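Careers / Engineering / Test & Reliability
3 min read

Failure Analysis Engineer, Kitchen Manipulation

Omance is hiring a failure analysis engineer for its Clivstead site. The position is full time, on site, and reports to the test lead, Rafail Karras. It was opened as a result of the June gripper fault described below. Applicants should read that section before applying, as the first interview is based on it.

Background

The Lurkadine program develops arm and gripper control for household kitchens. Work is done in a furnished kitchen with a gas range, granite counters and ordinary cookware. Tasks include moving pots, placing bowls and picking utensils out of holders.

In June a gripper opened without a command while holding a lidded pot over the counter. The pot fell, struck the counter edge and went to the floor. It was empty and no one was inside the marked area. The arm continued its planned path for 2 seconds after the drop and stopped only when the operator pressed the emergency stop. The log recorded the grasp as good for that whole interval.

Two separate faults were found. A connector in the gripper wiring had worked partly loose where the cable bends at the wrist, and the gripper controller restarted when power dipped. On restart it went to its default position, which was open. The supervisor software then read the last stored grip force instead of a live value, so no alarm was raised.

The connector was replaced with a locking type and the default position was changed to hold. The stale reading has been fixed in one software branch and is still present in the other. Closing that gap is the first assignment for the person hired. 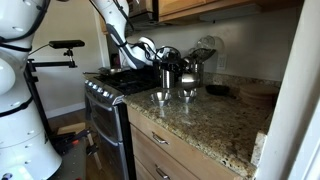

Karras adds that the loose connector gets most of the attention from candidates and that he would prefer they spent the time on the stale reading. A cable will fail again sooner or later, he says, and the software has to notice when it does.

Duties

– Reproduce reported faults on the arm and gripper, and write up the cause, the evidence and what is still unknown.
– Maintain the fault log. It holds 74 entries, of which 64 are closed.
– Run the drop and power loss tests before each software release. The release that was in use in June had passed 70 grasp trials, none of which included a power dip.
– Inspect cable routing, strain relief and connectors on a fixed schedule.
– Review stop behavior with the operators. The engineer in this role can halt testing and does not need approval to do so.
– Deal with Hudec, our gripper supplier, on returned parts and firmware changes.

Required

– Degree in electrical, mechanical or controls engineering, or equivalent shop experience.
– Practical skill with an oscilloscope and a bus analyzer. Intermittent faults are most of the job.
– Ability to read C++ and Python well enough to trace a value from sensor to log.
– Clear written English. Reports are read by operators as well as engineers.

Useful

– Prior work on risk assessment for machines that share space with people.
– Experience with flexing cable, or with any product that failed in the field and had to be explained to a customer.

Working conditions

The engineer will spend more than half of each week in the test kitchen, standing, with safety glasses. Burners are not lit during arm motion. Some tests are repeated many times with small changes – patience with this is necessary. There is no night shift.

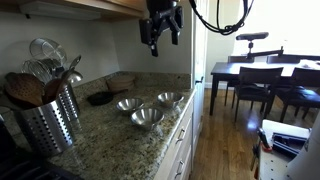

Counter and dining area, Lurkadine test kitchen, Clivstead.

How to apply

Send a resume and one fault report you wrote yourself, with confidential details removed. A short report is fine. We are more interested in how you ruled causes out than in how serious the fault was. Cover letters are optional.

Candidates who pass the first review will be given the June log files and asked to present their reading of them on site. Travel is paid. Applications close November 10, 2022.

Contact: Omance Hiring, Clivstead | © Omance | Back to top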